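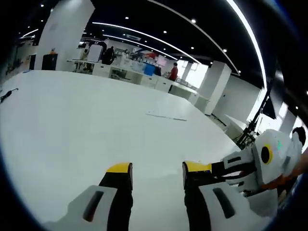
White gloss on a shared table is a mistake you make once, go matte and never look back. First reply I got when I said I was going to post about our big table at Irnach, and it already has more likes than my post did!

Well, we went gloss, and I'm still on team gloss. Mostly. Thread for anyone fitting out an office this summer and going back and forth on the same thing.

The table is from Stolla, in plain white, and it was $744 before delivery. Delivery was another 177, which hurt. I'd budgeted for the table and forgot that someone has to get it up to us (the elevator is tiny).

What I love: light. We have a big bright window on one side and those white pillars, and the top just throws all of it back at you. I used to sit down the far end with the desks and cabinets, where all the stuff piles up, and I moved.

What I don't love: glare. Late morning there's a patch that follows me no matter where I put my chair. Matte people, you can have that one.

Fingerprints, which is what everybody asks about. They show if you crouch and look across it. Standing up I don't see them. Coffee rings I see from across the room, and I WILL ask whose it is.

For cleaning we tried the fancy Plonell spray and it left streaks, at least the way I was using it. Warm water with a drop of dish soap, then a dry microfiber cloth. Takes me maybe three songs on a Friday.

Please don't use the rough side of the sponge. We have one dull spot from June and I know exactly where it is and I put my notebook on it every single day.

Cables are the real fight. I coil mine and leave it at the edge of the table, and I'm fine with a coil – it's the long loose ones snaking over the middle that make me nuts. Somebody suggested a tray under the top from Cuadros and I have the tab open right now.
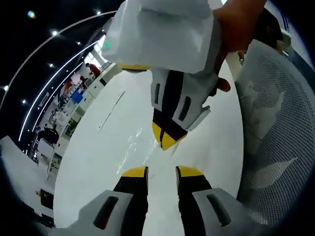

White bag, white table, gray mesh chair.

Speaking of which, bags. White plastic on white gloss is a great way to lose a bag, and then a sheet of paper, and then whatever was under the sheet of paper. I've started using a red folder for anything I can't afford to leave behind.

Chairs: I go back and forth with black vs. gray, but mesh yes, always. It doesn't hold crumbs the way the old padded ones did, and you can wipe the back with the same cloth you just used on the table. Check that the arms go under the top before you order. I did not check.

Someone asked if we'd get a second one. We talked about it, but with delivery and two more chairs we were getting close to $2000, so it's on hold until fall.

Oh and for the person asking how long setup took: we started at 9 in the morning and were eating lunch on it. Two people can do it if one of them is patient. I was the other one.

If you've got a Stolla top that's a few years old, tell me how the edges are holding up? Ours still look good but I'm nosy.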